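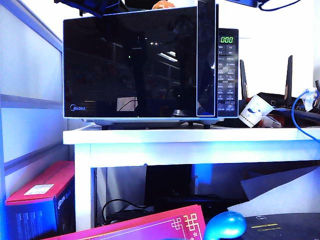

The microwave on its white table, reading 000.

The agreement with Pasovness was that their machine would do one household chore, start to finish, with no one helping, and that I would write down what it did. I was paid 197 pounds a day for this. I had been a novelist before, so it was a step up.

The chore was soup. A bowl of it was to be taken from the counter, put into the microwave, heated, and brought to a person sitting in a chair. I was also the person sitting in the chair.

"It's a very simple task," said the engineer on the first morning. She had the look of someone who had said this to investors. "Children do it."

"Do they do it well?"

"They do it."

The machine was called Mivirness. It had two arms and a sort of neck, and it came into the kitchen corner on wheels, slowly, like a bishop. It had been trained on 1,549 hours of people using kitchens, which was more than I had managed, and I was forty-six. It stopped in front of the microwave and considered it.

It considered it for eleven minutes. I wrote that down.

"It's looking at the door," said the engineer.

I looked at the door too. It was black and glossy and you could see bits of the room in it, all dim, with little points of light. I could see how you might get stuck. Mivirness had found another kitchen in there and was trying to work out which of the two it had been asked to heat the soup in.

"Reflections," said the engineer, and typed something.

By lunchtime it had got hold of the handle. This was a tall black strip on a tall black oven, next to a black panel, and I thought it had done well to find it at all. It pulled. The oven came forward on its little feet, door firmly shut, and the router beside it wobbled. The engineer pressed the stop button and pushed everything back to where it had been. Then she had a biscuit.

I ate the soup cold. It was minestrone.

The second day went to buttons. You would think a machine would get on with buttons, but there were two columns of them, very small, with writing on that I couldn't read from the chair either. At home I have used one button on my own microwave for nine years. I don't know what the others do and I've never felt the lack. Mivirness had no such peace of mind. It had read the manual, and it wanted to know the weight of the soup.

"Can't you just tell it?" I said.

"Then it wouldn't be doing it on its own."

So it went off to weigh the soup. It wheeled all the way across the room to the scales, holding the bowl in front of it with tremendous care, and it didn't spill a drop, and it came back and put the bowl down on the floor.

"That's new," said the engineer.

In the evening the man from Khunthong rang. Khunthong had put up the money, and he wanted to know when he could tell people that the kitchen was solved. The engineer walked up and down with the phone. She said they were seeing very rich behaviour. She said the manipulation was basically there. I was on my knees with a cloth at the time, having stepped in the behaviour.

By the end of the first week the machine could open the door five times out of ten. It could put the bowl in. It could close the door, though it liked to do this with some feeling. What it couldn't do was all of these on the same occasion. Each piece of the chore had been learned beautifully and lived in its own little house, and they were not on visiting terms. Mivirness would open the door, place the soup, and then, with the job nearly in its hands, turn away and wipe the counter.

"We did show it a lot of wiping," said the engineer.

I started to feel for it. I have gone upstairs for my glasses and come down with a lamp. In the report I wrote that the subject showed initiative, then crossed it out and wrote that it wiped the counter.

Pravellow, who were the competition, put out a film on 9th May. Their machine took a bowl out of a cupboard, filled it, heated it and served it to an old man, who smiled. The engineer watched it over and over with her chin on her fist.

"They've cut it," she said. "There. His cardigan changes."

We watched it again. The cardigan did change. It went from buttoned to unbuttoned, and in the last shot he appeared to have had a haircut.

"How long do you think that took them?" I said.

"August," she said. "They started in August."

It cheered her up no end. She said that if a thing took 1,000 tries, at least ours were honest tries, and she let the machine have another go before we went home.

I sat in my chair. Mivirness rolled up, opened the door, put in the bowl and shut it again, gently for once. It didn't wipe anything. One finger came up, went along the column of buttons, and pressed. The light came on and the plate went round. The engineer had stopped breathing, as far as I could tell. I had stopped writing.

It pinged. Mivirness opened the door, took out the bowl and brought it across the room to me, level as a tray on a good ship, and held it out. I took it with both hands and said thank you, because I was brought up properly.

"Well?" said the engineer.

I tried a spoonful. It was boiling at the edge and frozen in the middle.

"Exactly like mine," I said, and she asked me to put that in the report, and how to spell minestrone.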